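Notebook, Ultenside returns line, sock sorting trial
Monday, August 31, 2026

We use cookies to remember your settings. Accept all | Manage preferences

Third week of the Trultgate trial. The Plalport sorter now takes all the plain stock. Patterned socks still come off by hand at the side table.

Settings unchanged from last entry. Belt speed at 3, reject threshold at 400. Target for the shift was 3000 items and the sorter met it with an hour left. Stoppages were short, mostly labels stuck to the belt guides. Cleaned both guides at the break.

Notes on the work itself:

The hand sorters used to see everything. Now they see only what the machine rejects, so every item in front of them is an awkward one: prints, tie-dye, odd cuffs, socks balled together. Pace per person is lower than before the trial and should not be compared with the old sheets. The Panicker reporting screen still does this by default and shows the side table in red. Have asked for the old baseline to be removed. Until then, ignore the colour.

Two of the sorters say their wrists are better and their eyes are worse. Fewer reaches, more looking. Lamp over the side table to be raised and fitted with a diffuser. Rotation between side table and infeed is now every 100 minutes. They asked for shorter. Will try that next week.

There is less talk on the line. Infeed is one person on their own with the guard between them and everybody else. Moving the infeed stool to the near side costs nothing and should be done before the November review.

Who may stop the sorter: anyone on shift. This was not clear on the card and has been rewritten.

Handling test, done on the break room table. Printed sock fabric, crumpled and left in a heap, to agree what counts as "tangled" on the reject form.
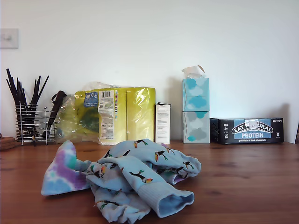
Fig. 1. Light blue toucan print with tie-dyed section, heaped. Ribbed cuff to the right.

Agreed wording: tangled if the cuff cannot be found without lifting the fabric. By that rule Fig. 1 is not tangled, as the cuff is in view. It would still go to the side table on pattern alone.

To do: reprint reject form, raise lamp, move stool, chase Panicker about the baseline.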